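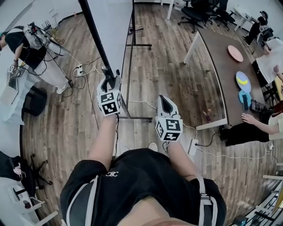

About Tellora

We set up work rooms. Tables, chairs, stands, shelves, power where you need it. Started out with one van and a storage unit behind the Barasa building, now in a proper warehouse on Trargate Road. Still the same van, mostly.

What we do

You have a room, you need it working by next week. We come look, measure, ask a lot of questions about who stands where and what gets plugged in. Then we bring the furniture. Long tables for group work, round tables for smaller stuff, office chairs with wheels and plain ones without. Rent it or buy it, up to you. Most people rent first and then keep the tables.

We do short jobs too. Minimum is 2 days. Longest rental so far is still going, so no number for that one.

The stock

256 pieces on the list as of the last count. A lot of tables. Not enough small side tables, we know, more coming in December. White legs, black legs, metal legs, we try to match but if you're in a hurry you may get a mix. Tell us if that matters and we will sort it out.

Tablecloths come washed and folded. White only. Send them back dirty, thats fine, just shake the crumbs out.

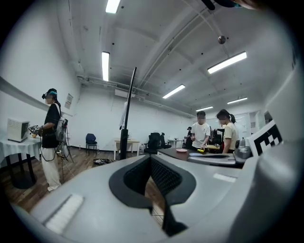 Round table with the white cloth on, black office chairs over by the far wall.

How we lay out a room

Tables first, everything else after. We like a clear path from the door to the far wall and the biggest table out where people can get to it from more than one side. Small tables and spare chairs go along the walls. Anything with a plug goes as near to an outlet as we can get it, and we bring power strips if you're short. Felt pads under table legs on wood floors, always. Ask for extras, the bag in the van is huge.

Street shoes on or off is your call. Our crew will follow whatever the house rule is, just put it in the notes when you book.

Who we work with

Schools, studios, small offices, clubs, a couple of labs. The Levton reading rooms were our first big job, 10 rooms and one very slow elevator. Took us roughly 10 hours with lunch. They've had us back since for the upstairs.

We don't do outdoor events. No tents, no stages. We don't do kitchens either, but we will bring a sturdy table for your microwave or toaster oven and help you carry the thing over.

Getting in touch

Use the form, or call the warehouse in the morning. Afternoons we are usualy out on deliveries and the phone rings in an empty office. Room measurements help a lot, so does a quick sketch, even a bad one. Stairs: please mention stairs.

Page updated 2020-11-18. New price list goes up in December.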